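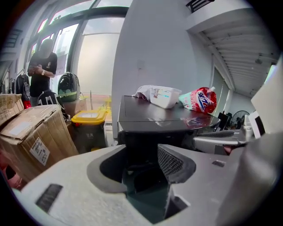
How to Run a Hand-Held Gripper Demonstration on an Open Day

Print this page | E-mail this page

By Elsie Bickerstaff, Tindall Workshop, Trekanham
Monday, May 16, 2022

We have held the open day at Tindall two times now, and both times the hand-held gripper was the station where people stayed longest. The arm in the back room is bigger and makes more noise, but with the arm you can only look. The gripper you can take in your own hand. After the second open day, other workshops wrote to me and asked how we prepare it, so I have put down the steps in the order in which we do them.

I suppose that you already have a gripper with a camera on it and that it records to a computer or a card. Ours is called the Litaditz and it has two fingers. If yours is from another maker, the buttons will be in other places but the day will be the same.

What you need

- The gripper, charged, and its charger
- A second battery, if your model allows to change it
- A laptop with a big screen connected
- A surface at the height of the hip or a little higher
- Two or three light objects
- Paper tape for the floor
- A printed consent sheet and pens

Step 1. Choose the surface

A normal room is better for this than a laboratory bench. Visitors understand faster when the gripper works at a piece of furniture they could have at home. A cabinet is good. You stand in front of it, the objects are near the hand, and children from the age of 7 can reach the top.

Look at the finish of the top before you decide. A glossy brown cabinet gives reflections, and on the screen you will find the white container and the pouch a second time, faintly, in the polish. I like to keep it so. It is an easy way to start talking about what a camera sees and what a person simply ignores. If you want clean recordings for later use, put a matte cloth over the top. Iron the cloth, please, or the fingers will catch the folds.

Step 2. Choose the objects

Take things that are different from each other in how they hold their shape. A stiff plastic container with a thin bag crumpled over part of it is harder than it looks. A pouch with a spout is another good one, as it can be taken by the body or by the spout, and each visitor chooses differently. Large printing on the pack helps the people at the back to follow on the screen.

Do not use glass. Do not use anything with an open liquid. Our pouch weighs 300 grams and that is enough for a tired wrist after some tries.

Step 3. Look through the camera before you move anything

Many hosts begin by cleaning the whole room. I did this in the first year and lost one hour on corners that the camera never saw, and then I left a shipping label turned directly to it. Now I first switch on the gripper, hold it at the cabinet as a visitor would, and look at the screen.

With a wide lens you will see much more than you expect. The window comes in, also the coats, the boxes on the floor, the bags, and the corridor behind. Go through these:

a) Labels with addresses. Turn the boxes to the wall or put tape over the label.
b) The window. With strong light behind a person, the face gets washed out and the table can become dark. Try lowering a blind halfway and look again.
c) Monitors that are switched on in the next room.
d) People. Everybody who stands in front of the gripper will be recorded, also the ones who only wait and look at their phone.

For point d we tape a line on the floor. Who is behind the line, on the side of the demonstrator, is out of the picture. Who wants to stand by the window must first sign the sheet.

Step 4. Start the recording and do one slow round yourself

Begin with an empty hand. Show how you pick up the pouch with your fingers, then do the same with the gripper. Speak while you do it, but slowly, and stop speaking at the moment when the fingers close – people want to watch that part.

1. Hold the gripper level, with the fingers open, one forearm away from the object.
2. Wait until the picture on the big screen is steady.
3. Move forward in one motion. Do not correct from left to right many times.
4. Close, lift to the height of a cup, count to two, and put down.
5. Open fully before you pull back. This is where most beginners knock something over.

Step 5. Give the gripper to the visitors

Stand at the side of the free hand, never behind the person. Put the strap on the wrist first and give the weight second. The body of the gripper is large and some visitors hold it with both hands. Let them. The recording can be a little less steady, and it is still usable.

Each person gets three tries. On the last open day we recorded 71 tries, and I was surprised how many adults wanted to go to the end of the line again.

If the pouch falls, leave the recording running. We keep the failed tries in a separate folder and we say this to the visitors, it makes them less nervous.

Step 6. Show them their own recording

Play the last try on the big screen, at half speed. Ask them at what moment they decided where to grip. With school groups I ask them also to find something in the room which they did not notice when they stood there. They find the fan in the corridor, or the bag with the clear window, and there is always some discussion about what lives in that bag.

After this I bring them to the arm in the back room. Our partner Lunditz has lent us the arm until August, and the connection between the two stations should be said in simple words: the hand shows, the arm learns from many such showings. We use 900 recordings for one task of this kind.

Step 7. Close the day

Copy the files before you charge the gripper. Compare the consent sheets with the recordings on the same evening, when you still remember the faces and the clothes. Delete what has no signature. Wipe the fingers with a slightly damp cloth and leave them open overnight.

If you run a day of your own, I would be glad to read which objects you used. We are still looking for a good third one.

14 shares | 3 comments

Contact | Copyright 2022 Tindall Workshop, Trekanham | Back to top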